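Stondness toy appeal moves to baskets for January

2023-12-12

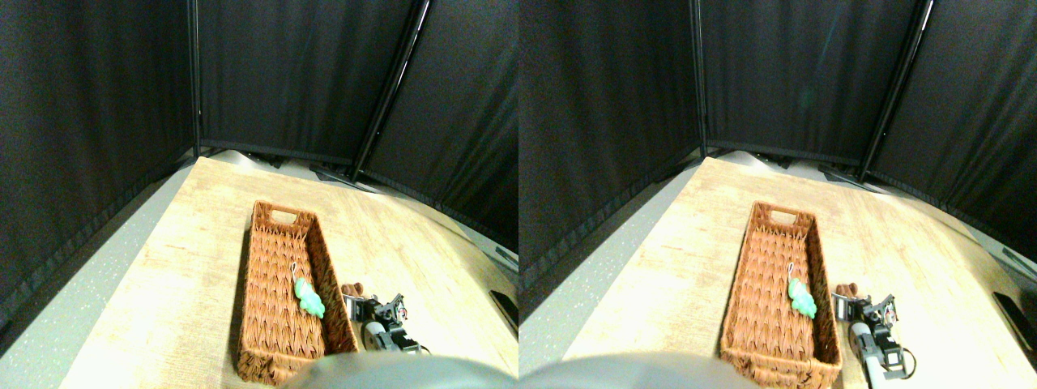
How can people give to the Stondness toy appeal this winter? Small toys and key ring toys can be handed in at the Boken shop in Steltville until the end of the week, and again from the first Monday in January.

The appeal has given up cardboard boxes this year and is sorting donations into woven baskets. One of the first to go in was a small mint-green soft toy with a metal key ring attached.

Vusumuzi Mabaso, who runs the appeal, said the boxes had split too often when they were stacked. "We lost a whole afternoon last winter picking things up off the floor," he said. "A basket with a handle opening in the end is easier to pull off a shelf."

The appeal took in 700 toys last year and has 47 families on its list so far. Toys should be clean and have no loose parts. Larger items - dolls' houses, ride-on cars and so on - cannot be accepted.

Yavuz Kılıçarslan of El Fassi, the Steltville homeware firm, has offered 100 baskets at cost price. The first 7 will go to the Boken shop and the rest will be shared between schools in the new year.

Sorting starts again in January, and anyone who wants to help can leave their name at the shop counter.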